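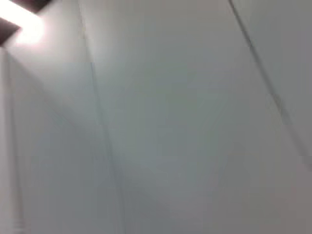

Light fitting and pale panel surface with a diagonal seam.

Category: Interiors / Ceilings and Linings / Flat Panels

Wullach 518 Flat Lining Panel

The Wullach 518 is a plain-faced lining panel for ceilings and upper walls in workrooms, corridors, storage areas and small offices. It is supplied flat, factory-primed on the face side, and unfinished on the back. The long edges are square. The short edges carry a slight back bevel so that the face closes tight at the joint.

The panel is intended for dry indoor use. It is not a structural board and must not be used to carry shelving, ducting or hanging loads. Light fittings are supported from the framing above, never from the panel.

Face and color

The standard color is Kostcombe White, a low-sheen off-white with a slight gray cast. Under a warm lamp the face near the fitting will read pinker than the rest of the panel, and the areas farther away will look cooler. Color should be judged with the final lamps installed and switched on. Samples viewed at a window are a poor guide.

Two other finishes are made to order: Alley Gray and unprimed. Orders for Alley Gray are matched within a single batch only. Panels from separate batches should be kept to separate rooms.

Joints

Panels are butted with a 7 mm backing strip behind each long joint. The strip is included. A filled joint is possible, but most installers leave the seam visible as a fine line. Where a filled joint is wanted, use a flexible filler and allow it to cure fully before painting.

Run the long joints parallel to the main light source where the room allows. Side lighting across a joint shows any difference in level between neighboring panels, and shims behind the strip are easier to place before the second panel goes up.

Openings for light fittings

Cut openings from the face side with a fine-tooth blade. Keep the edge of any opening at least 100 mm from a long joint and 200 mm from a short one. Seal the cut edge with primer before the fitting goes in. The trim ring or housing must cover the cut on all sides.

Follow the clearance and ventilation instructions supplied with the fitting. If these call for more space than the distances given above, the fitting maker's figures apply.

Fixing

Fix to timber or light steel framing using the Wuyts concealed clip. Face screws may be used at the perimeter where a cover trim will hide them. Start at the center of the room and work outward – the cut panels then fall at the walls, under the trim.

Store panels flat, face to face, in the room where they will be installed. Leave the wrap open at both ends overnight.

Cleaning

Dust with a dry cloth. Marks can be removed with a damp cloth and mild soap. Do not use abrasive pads or solvent cleaners on the primed face.

Supplied with each pack

Panels, backing strips, one edge primer pot and a fixing sheet. Clips, trims and filler are ordered separately. Replacement strips are available in single lengths.

This site uses cookies to remember your basket and measure page visits. Accept all / Manage settings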